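25 September 2026

Landeo pickup, handling file again. Rear grip down to match the Surnetti, then two laps of Cosgrove. Still spins on the second hairpin, any throttle at all. Raised the centre of mass offset by mistake first go – rolled it on the kerb, put it back.

Skullside off-road stage fine. Suspension bottoms out at the jump but lands straight. Damage mesh OK except bonnet, wich clips through the windscreen after a head-on.

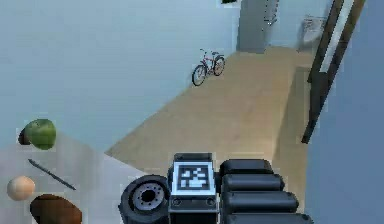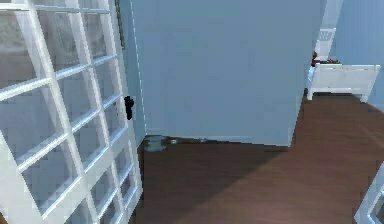
Vehicles / Handling

Armoured version: mass 3,078, brakes not touched yet. Takes more than 18 rockets before it goes, far too many, want 5. Door armour value is being read twice I think. Check the May build before changing anything.

To do – AI drivers wont use reverse in the Landeo. Horn sound missing. Redo the Surnetti laps with traffic on.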